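I've had the Tirnier mug tree for 8 months now, so I figure I can finally say something useful about it. I bought it in August after we lost a whole shelf to the new microwave and my mugs ended up stacked two deep next to the toaster.

It's plain light wood, square base, one tall pole, pegs out the sides. Putting it together meant screwing the pole into the base and pushing in the pegs, and I did it while the coffee was brewing. One peg was a little snug and needed a few taps with a rolling pin (sorry, rolling pin), but it hasn't budged!

What I like most is how little counter it takes up. My old Lernow rack was metal and wobbled every time I pulled a mug off - this one stays put, even with my big heavy soup mug on one side. I do try to hang them in pairs, though. Load up just one side and you can feel it lean a bit when you bump it.

Gripes? The wood came unfinished, and I got a coffee ring on the base in week one. I rubbed in some Beyene board oil and that mostly took care of it. Also, the pegs are a tad short for really chunky handles.
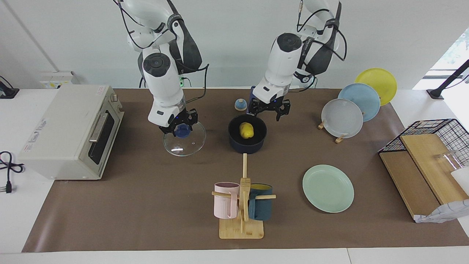 *Pink mug on the left, teal one with the yellow inside on the right, plates in their little wooden stand.*

I went back and forth between this and the Stukance one, which has a drip tray, but I dry my mugs with a towel anyway. I'd buy it again, and my sister wants one for her office. 4 stars from me, the missing one is for that coffee ring.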